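Mesadia Two-Arm Bench Cell
Set-up Guide, Section 6: Cloth Handling Trials
Revision 06/10/2020. Maintained by Izzati Wuisan.

6.1 Scope

This section covers the preparation and running of flat-sheet handling trials on the two-arm cell. Flat-sheet handling is the first of the household chores in the Haltden task list, ahead of dish sorting and drawer loading.

The cell does not fold household laundry at a useful rate. A person folds a kitchen towel in a few seconds without looking at it closely. The default time limit for one fold on this cell is 132 seconds, and a trial that ends inside the limit with a crooked fold is still logged as a failure. Read the results in 6.5 with this in mind before quoting them to anyone planning a shop-floor installation.

6.2 Before you start

1. Complete the arm calibration in Section 4. Do not reuse a calibration made before either base was moved.
2. Check that both bases are tight on the front rail. Push each one sideways by hand. There should be no play.
3. Clear the tiles of everything except the sheet under test.
4. Follow each arm cable from gripper to base. It must have enough slack for full elbow travel.

CAUTION: Keep hands outside the walls whenever the arms are powered. The stop button cuts motion but the arms may sag afterwards.

6.3 Placing the sheet

1. Lay the sheet flat near the middle of the work surface, within reach of both grippers.
2. Set the long sides front to back.
3. Smooth out loose corners. A corner that lifts by itself will be picked up as an edge by the planner.
4. Close the cell and select SHEET > APPROACH. Both grippers move in toward the sheet at 30 percent speed.

Grippers and sheet at the middle of the tiles:
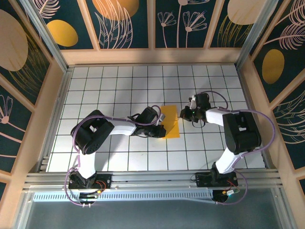
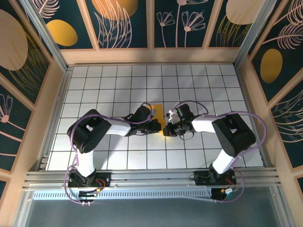

5. Wait for the READY message, then select SHEET > RUN.
6. Do not touch the table during the run. Vibration in the rail shows up in the force log and is hard to separate from contact.

NOTE: The Timberg planner treats the two arms as one unit during a run. If one arm faults, the other stops where it is. Clear the fault first, then send both arms home together.

6.4 Common faults

E2 - Grip not confirmed. The fingertips closed without enough resistance. Thin sheets cause this often. Lower the grip height by one step and repeat.

E5 - Arm clearance. The grippers came too close to each other. Move the sheet back to its start position and restart from step 4 of 6.3. If E5 comes up twice in a row, recalibrate.

E9 - Time limit. The run reached the limit. Leave the sheet in place and record its state before resetting.

6.5 Reading the results

A full set is 300 runs with the same sheet. Smaller sets are fine for checking a change in settings but should not go in the summary table.

Score each run by hand using the Siregar sheet in Appendix B. The software reports whether the motion finished. It has no measure of whether the sheet is folded squarely, and the two numbers can be far apart.

Results from one sheet do not carry over to another. Stiff material holds its shape between grasps and is the easier case. Soft cotton has to be tested separately, with its own grip height and its own set of runs. Mixed laundry from a basket is outside the scope of this release - use the procedure in Section 9 for single-item picking only.

6.6 Shutting down

1. Select ARMS > HOME and wait for both arms to stop.
2. Switch off arm power at the control box.
3. Remove the sheet and store it flat.
4. Copy the run log before closing the session. Unsaved logs are deleted at the next start.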